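What I learned from watching a machine think about a kitchen

I should say at the outset that I am not a natural audience for robots. I grew up in a house where the toaster was considered a bit flash, and I still keep my recipes in a biscuit tin. So when my neighbour Prasanna Wijesinghe rang to ask if I'd come along to the open day at Hustdale, where he has been working since March, my first instinct was to invent a dentist's appointment. I went because he sounded so pleased about it, and because there was going to be morning tea.

Hustdale is the old wool store out past the railway line, and if you haven't been inside since they did it up, do go. They've kept the big beams and the sloping floor, and there is a lovely smell of lanolin still in the stairwell on a warm morning. The group Prasanna works for is called Iltau, and they had the whole upstairs, with chairs borrowed from the bowls club and a screen at the front as wide as my lounge room.

I had pictured a metal man handing out scones. I suspect half the room had. What we got was a simulated kitchen up on the screen, with a simulated gripper going about in it, and a very patient woman called Waltraud Danzer standing beside it with a clicker. There was a little sigh of disappointment from the rows behind me, and I'm afraid I contributed to it. A man near the window asked when the proper robot was coming out. Waltraud told him kindly that this was the proper work, and that a machine could make all its worst mistakes in there without costing anyone a plate.

She had a marvellous way of explaining things, Waltraud. She said to think of the view on the screen as what you'd see if your eyes were in your wrist. You don't get the whole room. You get whatever your hand is near, very large, and you have to make sense of the job from that. I've thought about it a good deal since, usually while groping for a lid at the back of a cupboard.

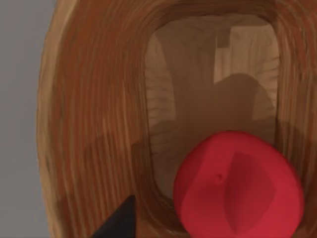
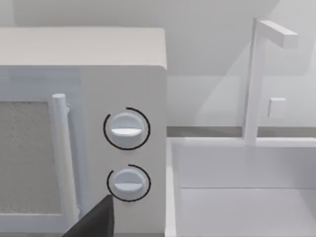
The tip of the gripper finger is the dark wedge coming up from the bottom in both.

I found, to my surprise, that I was leaning forward in my chair. When you watch a person work in a kitchen you hardly see them do it, because they've done it ten thousand times and so have you. Slow it down, take away everything the person knows, and the most ordinary errand becomes a string of decisions. Where does this thing end and the next one start? Is that dark part a hole or only a shadow? Which way does my hand need to be turned before I get there? My granddaughter was asking much the same questions of a yoghurt tub last week, with her whole face.

They run each exercise 500 times before they'll so much as discuss the results, Prasanna told me over the tea urn, and the one he was proudest of had gone to 757 attempts, for reasons he explained at length and I nodded through. He calls the practice kitchen Ginex and speaks of it the way some men speak of a boat. There's a second one, named Tôn, which is still being built and which he says will have better cupboards.

Now, I did come home with some reservations, and I think it's only fair to air them. The first is that a made-up kitchen is a very well-behaved one. Mine has a drawer that has to be lifted as you pull it, and a tap that needs to be turned past off and back again, and a tea towel always in the wrong spot. I asked Waltraud about this during question time, and she didn't brush me off. She said that the mess was the hard part, that they add more of it as they go, and that she'd be glad to come and have a look at my drawer. I believe she meant it.

The other is harder to put into words. I look after my sister two days a week, and a good part of what I do there is fetching and putting away. I'd be grateful for a hand with it, particularly on a Friday when my hip is bad. But a lot of our best talking gets done over the putting away, her in the chair telling me I've got the bowls in the wrong order, and I wonder who she'd boss around if the bowls were always right. I said this to Prasanna on the drive home and he went quiet for a bit, and then he said his mum was the same about folding sheets.

I don't think that's an argument against the work. People worried about washing machines too, and I wouldn't give mine back. I'd only ask that the clever people upstairs at Hustdale keep having the rest of us in, with our drawers and our sisters, well before everything is settled. They seemed to want us there. They'd put out far too many lamingtons for it to be a formality.

The next open day hasn't got a date yet, but Prasanna says to ring the front desk and leave your name. Wear flat shoes for the stairs.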